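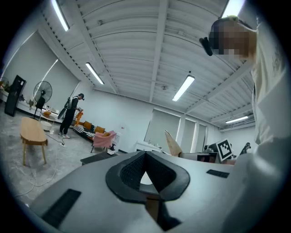 ハンドヘルド型グリッパーの比較評価

ハンドヘルド型グリッパーの比較評価とは、人が手に持って操作する把持器具を複数用意し、同じ課題を行わせて操作性や記録データの質を比べる試験をいう。ロボットアームに取り付ける前の段階で行われることが多く、指先の形状、カメラの画角、重量配分などが主な検討項目となる。本項では、Trestisの試験室で行われたWurnentとSarneoの2機種の比較を中心に述べる。

概要

ハンドヘルド型グリッパーは、先端の把持部、手で握る本体、把持部を見込む広角カメラからなる。操作者はこれを持って物をつかみ、運び、置く。その間の映像と器具の動きが記録され、のちにアームの制御に用いられる。アーム本体を動かさずに動作を集められるため、住居に近い家具配置の部屋でも試験ができる。

試験環境

Trestisの試験室は白い壁の広い一室で、床は灰色のコンクリート調である。天井は波形のパネルで、蛍光灯が取り付けられている。ソファ、肘掛け椅子、楕円形の木製テーブルなどを置き、居間に近い条件をつくっている。窓にはロールブラインドがあり、試験中は下ろしておくのが原則である。日射による明るさの変化が、機種間の映像の差と混同されるのを防ぐ目的がある。

位置の基準には、白黒の正方形マーカーを立てて用いる。操作者は頭部装着型の機器を着け、手元の器具の映像と合わせて記録する。室内では複数の人が同時に作業することがあり、互いのカメラに人が映り込むことも評価条件に含まれる。

比較対象

Wurnentは把持部の開口がV字形で、縁に厚みがある。丸みのある物を中央に寄せやすい反面、薄い物の端をとらえるには角度の調整を要する。Sarneoは平行に開閉する2本の指を備え、薄い物や箱の角に向くが、球形の物では接触点が少なく、持ち上げる途中で回転が生じやすい。

評価項目

課題は9種類で、クッションの移動、小物の棚への収納、テーブル上の整理などからなる。各課題について、把持の成否、所要時間、持ち直しの回数を記録する。1機種あたりの試行は86回とし、そのうち最初の6回は慣らしとして集計から除くため、有効な試行は80回となる。

映像については、把持部の先端が常に画面に入っているか、マーカーが認識できるか、周辺部の歪みを補正できるかを確認する。広角レンズは周囲の家具や人物まで収められるが、画面の端では直線が大きく曲がる。このため校正は機体ごとに行い、レンズを外した場合はやり直す。

結果

評価を担当したEylül Aksoyの報告によれば、クッションなどの柔らかい物ではWurnentの持ち直しが少なく、薄い物ではSarneoが上回った。所要時間の差は操作者による差より小さく、機種の優劣を示すものとはされていない。

カメラに関しては、器具を上に傾けたときの挙動が問題となった。本体が画面の下側を大きく占め、天井の照明が入ることで露出が下がり、対象物が暗く写る。報告では、露出を固定した設定での再試験が推奨されている。

課題

手で持った場合の使いやすさは、アームに装着したときの性能と必ずしも一致しない。人は手首の動きで把持部の欠点を補うため、同じ動作をアームで再現すると失敗する例がある。また、袖や上半身が画面に入ると、アームで撮影した映像との見え方の差が広がる。持ち方の統一や、人物が映る範囲を処理から除く方法が検討されているが、後者では対象物まで除かれる場合があり、標準的な手順は定まっていない。

関連項目

エンドエフェクタ
カメラキャリブレーション
模倣学習
遠隔操作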